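Notebook, bench 2, Wemwood
21 Mar 2025
Subject: house rules for task board trials, draft 2

Went back over the draft with Birsen Yalçınkaya this morning. Most of it stands. Changes and leftovers below so we don't argue them twice.

Rule 1, reset state. The written sheet says "board reset" and leaves it there. Everyone has their own idea of reset. New wording: each control is listed with its start position, and whoever starts the trial initials the list. A trial without initials gets logged but doesn't go in the comparison set.

Rule 2, force limit. Plorero wants one limit for the whole board. I'd sooner set it per control and keep the lowest one as the default for anything not yet on the list. Birsen agrees. Still to be put to Plorero.

Rule 3, stopping. Anyone in the room can call a stop, no reason needed. The stop goes in the log with the trial number. We had 19 stops in the log back to December and 7 of them have no trial number, so they're no use to anyone.

Rule 4, retries. Two retries, then it's a fail. Changing the gripper pose by hand between retries makes it a new trial. The Jultel sheet allows more, but their numbers and ours are kept apart anyway.

Rule 5, file naming. The Shibata naming scheme stays. We have about 2,370 files under it and I'm not renaming them.

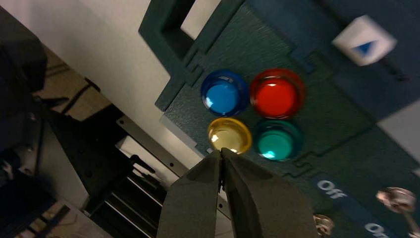
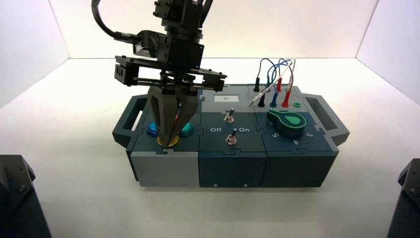
Rule 6, naming of controls, is the one I rewrote completely. The old text used "left", "right" and "front", and those words change meaning with the camera you're looking through. Buttons now go by colour only: blue, yellow, green and so on, in the log and in the spoken call. In the second picture the fingers are on yellow, and that is all the entry needs to say — "contact, yellow". Toggles can't go by colour as they're both metal, so they need tags. The Off and On printed on the panel is to be used for the lever position, never for the name of the switch. Dial positions are written as the printed numeral.

To do: tags for the toggles, clean copy of rules 1 to 6, send to Plorero with the question on force limits. Birsen is checking the wording of rule 4.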